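Home Products Research News Careers Contact

Werneo publishes working rules for recording household tasks with hand-held grippers

2020-02-26
By Itziar Cabello, Werneo press office

BUSBERG – Werneo today released a set of working rules for people who record household tasks with camera-equipped hand-held grippers. The rules apply to every Werneo recording session in a private home from the day of release, and they can be used free of charge by other companies, universities and independent teams.

The document is called the Pemel Rules, after the project in which they were written. It has 15 rules in three parts: before the session, during the session, and after the recording has been handed in. It is written for the people who hold the grippers and for the people whose homes they work in, and it fits on four printed pages.

Hand-held grippers are used to collect examples of everyday work for training robot arms. The person holding the tool picks up and puts down things the way a robot with the same kind of jaws would have to, and the camera on the tool records it. A large share of this work now takes place in ordinary kitchens and living rooms. Existing safety standards for industrial robots deal with cells, fences, speed limits and stopping distances. They give little direct help to someone clearing a kitchen table with a tool in each hand.

"We had a safety sheet for the lab and a consent form for the homes, and there was a wide gap between the two," said Itziar Cabello, who edited the rules. "Operators were filling that gap with their own habits. Some of those habits were very good and we have written them down. A few of them had to stop."

How the rules were written

The Pemel project reviewed 1424 recorded sessions. Each was checked for spills, dropped items, blocked views, damaged tools, people appearing in the recording without consent, and readable personal documents. Reviewers also looked at where the session plan and the recording did not match, such as a task marked as finished when the recording stopped early.

A first draft went to operators in August. They were asked to work under it and to return it with notes. Several rules changed as a result. The draft had asked for all surfaces to be cleared before recording. Operators objected that this removed the clutter a robot would need to deal with, and that it took up the resident's time for no benefit. The final text asks for hazards to be removed and leaves ordinary household items where the resident keeps them.

The final wording was checked by Đorđević, an independent test house, which compared it with the risk assessment Werneo uses for its own equipment. Đorđević asked for 20 changes, and all of them were made. Most were about battery charging, cable routing and the cleaning of finger pads between homes.

Part one: before the session

The resident must receive the task list at least one day ahead and can strike out any task without giving a reason. Every adult in the home signs for themselves. Sessions are not recorded where children are present in the working room.

The operator walks through the working area with the resident before any camera is switched on. Knives, open flames, hot liquids, medicines and unlabeled cleaning products are either moved out of the working area by the resident or listed on the session plan as items that must not be gripped. Mail, ID cards, prescriptions and screens are put away or covered.

Glass may be used in a task only if it is closed and undamaged, and if both the jaws and the pads have been checked that day. Open containers holding oil, vinegar or other cooking liquids are closed before the session starts. If a cap is missing, the container is left out of the task.

Operators must wear closed shoes that stay on the foot when walking backward. This rule was discussed at length, because many residents ask for outdoor shoes to be taken off at the door. Werneo will supply indoor shoes with a closed toe to its own operators. Residents who do the recording themselves are asked to wear their own closed indoor shoes.

Part two: during the session

Both grippers are held by their handles at all times while the cameras are running. A gripper that is not needed is set down on a stable surface with the jaws closed, away from the table edge and well clear of the sink. It is never hung from a hook, tucked under an arm or passed to another person while recording.

The operator keeps both feet on the floor. Climbing, kneeling on furniture and reaching over a stove are not allowed, even if the stove is off.

Food waste, used tissues and packaging can be part of a clearing task. They are gripped with pads reserved for waste, and those pads are changed or disinfected before they touch dishes, food containers or textiles. When a trash can is part of the task, the operator stands to one side of it and does not push waste down with the tool.

If something spills or breaks, the recording is stopped and the area is made safe. The part already recorded is kept and marked as interrupted. It is not deleted and it is not recorded again under the same session number. Reviewers found that silent second attempts had made some tasks look easier than they were.

Rest breaks are set by the clock. After 20 minutes of recording the operator puts both tools down and takes a break, even in the middle of a task list. A task already under way may be completed first if it is close to its end. The resident can ask for a pause at any moment.

Part three: after the session

The operator and the resident walk through the room again. Anything that has been moved is returned to its place unless the resident prefers otherwise. Damage is written down and photographed, and both parties get a copy.

The resident may watch the recording before it leaves the home and may ask for any passage to be removed. After the session the resident has 15 days to withdraw the whole recording. Payment for the session is not affected by a withdrawal.

Labels describe what was done and nothing about the household. Operators and labelers may not add notes on income, health, religion, diet or tidiness. Brand names and printed text on packaging may stay in the recording if the resident agrees, but they may not be used to work out who lives there.

Each recording is stored with the type of gripper, the condition of the pads, the version of the rules in force and a list of any rules that were not followed. Werneo will not reject a recording simply because a rule was missed and reported. Recordings with unreported breaches will be taken out of the training set when they are found.

What the rules do not cover

The Pemel Rules do not cover robots working on their own in a home, and they do not replace national law on work safety or data protection. Where the law asks for more, the law applies. They also do not cover outdoor work, care of persons or animals, or any task involving electrical wiring.

Werneo plans to review the text once a year. "We expect to get some of this wrong," Cabello said. "The break rule may be too strict for light tasks and too loose for heavy ones – we don't have enough data on that yet. If operators tell us it doesn't work, we will change it."

Three operators and two residents will sit in on the first review. Werneo will publish the changes together with the comments that led to them.

Availability

The rules can be requested in print from the Werneo office in Busberg or downloaded from the company's website in English, Spanish and German. A one-page checklist for operators and a separate sheet for residents are included. Teams that want to adapt the text may do so as long as they change the name and state which rules were altered.

About Werneo

Werneo develops software and training data for robot arms that handle everyday objects. The company is based in Busberg. Pemel is its research project on recording practice in private homes.

Press contact: Itziar Cabello, Werneo press office, Busberg 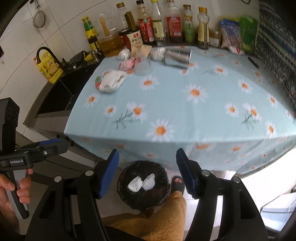
Can a resident still withdraw a recording after some passages have already been removed at their request?

The right to withdraw stays the same. Removing a passage does not count as approval of the rest, and the resident can withdraw the whole recording within the 15 days that follow the session.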